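Toy fish scooping

Toy fish scooping is a table or floor game in which small floating figures are lifted out of a shallow container of water with a hand net. It is played at home, in nurseries and at fairs, and is sold both as boxed sets and as loose parts. The game is also called netting or, in the Ulon valley, dipping.

Equipment

A basic set has a tray, a net and a number of figures. The net is usually a plastic hoop with fine mesh stretched across it, joined to a thin handle. Figures are most often goldfish shapes with a rounded body and a wide tail. Pink is a common colour, as it shows up well against a blue tray. 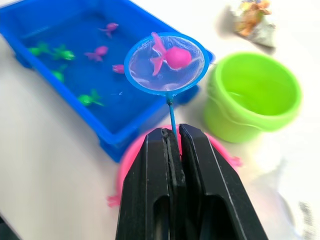
Play

The tray is filled to a depth that lets the figures float clear of the bottom. Players take turns to slide the net under a fish and raise it level. In the Orkumen rules each turn lasts until a fish falls back into the water. In the Caron rules every player has one dip only and passes the net on, whether or not anything was caught. Caught fish are put in a cup or bowl, one for each player, and counted at the end.

Fairs often give a small prize for each catch, such as a sweet or a packet of snacks. The fair at Culgate, held each November, had 163 entries in its last open contest, and 88 players went through to the second round.

Frogs and other figures

Many sets include frogs as well as fish. Frogs are mostly green and have spread limbs, which can catch on the mesh and make them awkward to tip out. Small ones may be given a higher score.

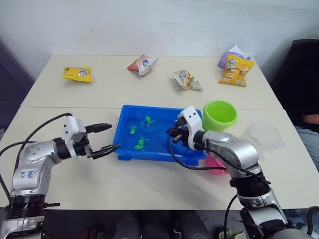

Where both kinds are used, the usual practice is to keep them apart and play a round with each. Mixed rounds are allowed under the Caron rules, with a frog worth two fish.

Care and storage

Nets are rinsed and hung up after use. Figures with a hole in the base take in water and should be squeezed out before they are put away. A tray holding around 300 ml per figure is considered large enough for home play. Young children should be watched by an adult whenever the tray is filled.

See also: Duck hooking; Bath toys; Fairground games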